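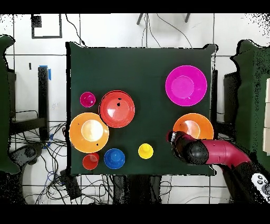 Fig. 1. Bowls and cups on the green cloth.

Stacking and Storing Plastic Dishware in a Shared Kitchen
Project report by Tahira Orakzai and Shengli Shen
Supervisor: Naheed Sial
23/10/2022

1. Background

The kitchen at Bugti Hall has one open shelf for plastic dishes. By August the shelf was full, and people had started leaving bowls on the counter and on top of the fridge. The hall office asked whether a second shelf was needed. We wanted to find out first how much room the dishes take up when they are stacked by size, and whether students could keep to a simple order.

The dishes are plain colored plastic in several sizes. The bowls have sloping sides, so a smaller one sits inside a larger one. The cups are tapered and also go inside each other, but they do not sit well in the bowls. A cup placed in a bowl stops the next bowl from going down.

2. Method

We covered a table with dark green cloth so that the dishes would not slide and the colors would be easy to tell apart. Each trial began with the dishes spread out. The task was to put the bowls in one stack and the cups in another.

We ran 15 trials under each of two rules. Under the first rule, people could start with any bowl. Under the second, they had to find the widest bowl first and work down. Naveed Warraich kept the time, and Zubaida Niazi wrote down each bowl that had to be taken out and put back in a different place.

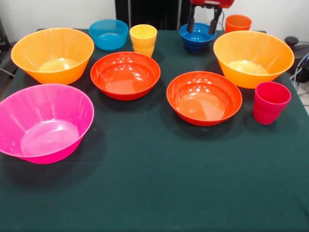

Should bowls be sorted by color or by size?
Size works better for storage. Color helps people find a dish later, but two bowls of the same color may not fit together.

3. Results

The second rule was slower at the start - people stopped to compare rims - but there were fewer corrections later. Under the first rule the usual mistake was to begin with a middle-sized bowl. The large ones then had nowhere to go, and the stack had to be taken apart.

Shelf space was measured in square centimeters. The spread-out dishes needed 2,220 and the loosely grouped dishes 2,068. The shelf itself offers roughly 2,000, so neither of those layouts fits. With the bowls in one stack and the cups in another, everything fit with room left over.

Height was a smaller problem than we expected. Each bowl added to a stack raises it only by the part of the wall that stays above the bowl below. 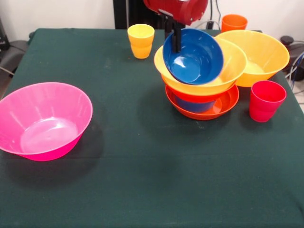 A bowl that goes in at an angle can rest on the rim of the one under it and make the stack lean. We asked people to lower each bowl level and let go only when it was seated. Cups needed less care.

4. Recommendations

We do not think the kitchen needs a second shelf yet. The widest bowl should go at the bottom left of the shelf, with the others inside it, and the cups should stand to the right. A card with the order written on it would be enough. We did not test what happens when dishes are put away wet, and bowls that are not quite dry may stick together. That should be checked before the card goes up.

Contact: Bugti Hall student projects | Copyright 2022 | Back to top
This site uses cookies to remember your settings. Accept | Decline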